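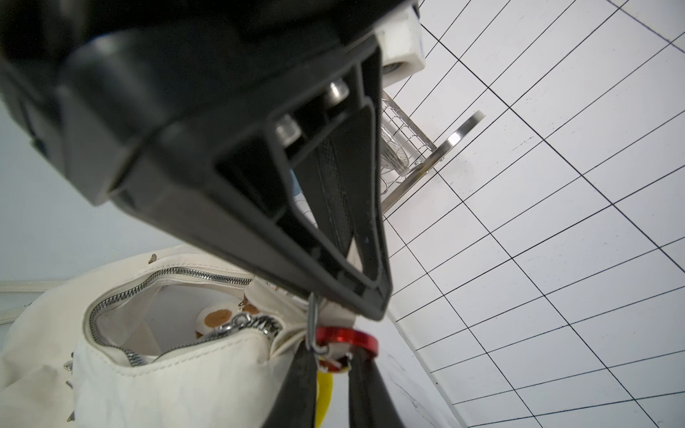 2/10/24

Teleop, handbag task. Second go at the Vidby protocol with the cream bag on the wall.

Starting with what I don't believe. The Katsaros write-up says an operator needs 20 demos before the style settles and the policy has something consistent to learn from. I've now done 20 on this bag and my style has not settled. My grasps in the second half of the batch come in from a different side than the ones in the first half, and I didn't notice until I played them back. If I can't say what I was doing, I don't see how the model is meant to average it into anything useful.

Setup as last time. Gripper on the arm, leader handles on the bench, wrist camera feed on the left monitor and the side view on the right. I mostly drive off the wrist feed. It's good for the last few centimetres and poor for everything before that. The gripper body takes up a big share of the view, and one finger comes down the middle right where I want to look at the strap and the hook. I spent a fair bit of the session steering around my own hardware.

Bag left partly unzipped, same as the Presum list asks for. The round spotted thing is still sitting inside it. I'd rather have it out, as a pale object against a pale lining is asking for trouble, but the list says contents stay in, so they stay in.

Notes by part:

Hook and red ring. This is the fiddly one. The hook is thin and it's shiny, the ring is shiny too, and under the bench lights I lose the join between them on the monitor. I closed on air a lot. Tried slowing the leader scaling right down, which helped with overshoot and made every demo painfully long. Not sure a slow demo is a good demo. The policy will learn to dawdle, and then someone will want it sped up and we'll be back here.

Straps. Two black straps, black finger, dark pad. Fine for me, I know which one I'm moving. I wouldn't bet on the segmentation. Should look at a frame or two of the mask output before anyone trains on this.

Zipper pull. Chunky and textured, easy to get hold of. I suspect this is why the early Jistport numbers looked so healthy. They were reported for the whole bag task, but if you go through the log a lot of the wins are zipper wins. I'd like to see hook and zipper split out.

Wall. The grid is handy for eyeballing drift between resets. The purple tint near the top of the wrist image is back. Someone told me it was a white balance thing and fixed. It isn't fixed.

Pads. Grip pads are fine, no change. I did go looking for wear after that whole discussion in January and couldn't find anything to complain about, which I'll put down here for fairness.

On kinesthetic versus remote: I still think we'd get cleaner demos of the hook by grabbing the arm and moving it by hand. The argument against is that my hand ends up in the side camera. True. But on the remote rig I have no feel for contact at all – I find out I've pushed into the bag when the material wrinkles on the monitor, and by then the demo is already a bad one. The force readout is supposed to cover this. It lags, and I stopped looking at it.

Rejections. I threw out more than I kept for hooks, and next to none for the zipper. Threshold for a keep was "would I show this to a new starter", which I realise isn't written down anywhere. The form only has pass and fail. A demo where I fumbled twice and then got it goes down as a pass, and it is not the same thing as a clean one.

Also the 85 per cent figure in the slides. I can't reproduce it from the logs I have access to. Might be a different bag, might be a different definition of done. Would like whoever made that slide to put the run list next to it.

To do
– split hook / zipper / strap into separate tasks in the log
– add a "messy pass" box to the form
– try a matte wrap on the hook, photograph before and after
– white balance, again
– five hook demos by hand, same start pose, and compare
– ask whether the plan for about 2000 demos is still on, and who is meant to be driving for all of them

Left the arm parked and the leader handles unplugged. Files are in the Vidby folder under today's date, rejects included. Please don't delete the rejects.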